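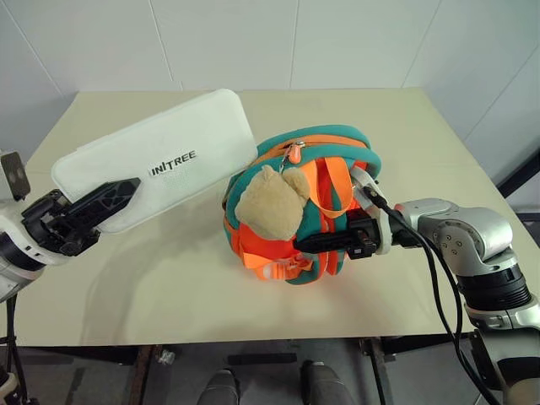

Aula 5 -- Manipulação com dois braços: o estojo e a mochila

Oficina de Robótica Flostik, turma da tarde
Notas de Ieva Lill

Chegámos à parte de que mais gosto! Até aqui trabalhámos com cubos e cilindros, que são rígidos e perdoam quase tudo. Agora passamos aos objetos moles: um estojo branco almofadado e uma mochila infantil verde-azulada e laranja, com um ursinho de peluche à frente. Os tecidos dobram, cedem e mudam de forma quando lhes pegamos, e é aí que a coisa fica mesmo interessante.

A tarefa

O braço esquerdo segura o estojo por um canto. O direito agarra o tecido da mochila e mantém-na estável enquanto o outro se aproxima da abertura. Parece simples até termos de coordenar as duas pinças ao mesmo tempo -- experimentem fazê-lo com dois dedos de cada mão e vão perceber logo.

Conceitos a rever

Preensão por canto: o objeto fica inclinado e roda em torno do ponto de contacto. Quanto mais longe do centro de massa pegarmos, maior o binário na pinça (fórmula na página 13 da sebenta).

Objeto deformável: não há uma pose única que o descreva. Na mochila interessam-nos o fecho, a pega de cima e as alças, que podem prender os dedos da pinça.

Papéis assimétricos: um braço estabiliza, o outro manipula. Podem trocar a meio, mas escrevam no caderno quando trocaram e porquê.

Trabalho em grupo

Cada grupo grava 120 tentativas e classifica-as em três categorias: completa, parcial ou falhada. As falhadas valem tanto como as outras, por isso não as apaguem! A turma de fevereiro deixou-nos 592 gravações e as falhas de preensão foram, de longe, as mais úteis para discutir.

O grupo do Indrek Zariņš começa com a mochila deitada de lado; o da Darlene Pelletier, com ela de pé. Depois comparamos os resultados no quadro.

Para entregar

Uma página com o esquema das forças na pinça esquerda, a tabela das tentativas e uma proposta de melhoria. Desenhos à mão são bem-vindos. Dúvidas sobre o controlador: falem com o Walter Nina antes da próxima aula.

Leitura: capítulo sobre preensão do manual Goltis, só as duas primeiras secções.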